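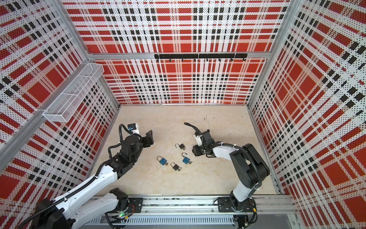
Hooks on the back wall, red plaid all round.

So we've finally been to see the flat on Odell Road, and I've been going back and forth about it ever since. It's the top floor of a terraced house, 4 rooms if you count the box room (the agent certainly did), and the rent is 503 a month more than we pay now. Gulp.

Good things first! The living room gets the sun from lunchtime onwards, the kitchen has a proper door you can shut when the onions are frying, and there's a shared garden with a pear tree. I stood under it for ages while Lộc Trình asked sensible questions about the boiler.

Less good — the stairs. They're steep and they turn twice, and I can't see our sofa making it past the second corner. The bathroom window is painted shut too, and the agent from Brernance went a bit vague when I asked who'd be fixing it.

Then there's the deposit. They want 2,000 up front, plus 328 for the first month's service charge, and we'd be paying rent on both places until the end of September.

We've got a second viewing on Wednesday, after work this time, so I can hear what the road is like when everyone's driving home. I'm taking the tape measure for the sofa.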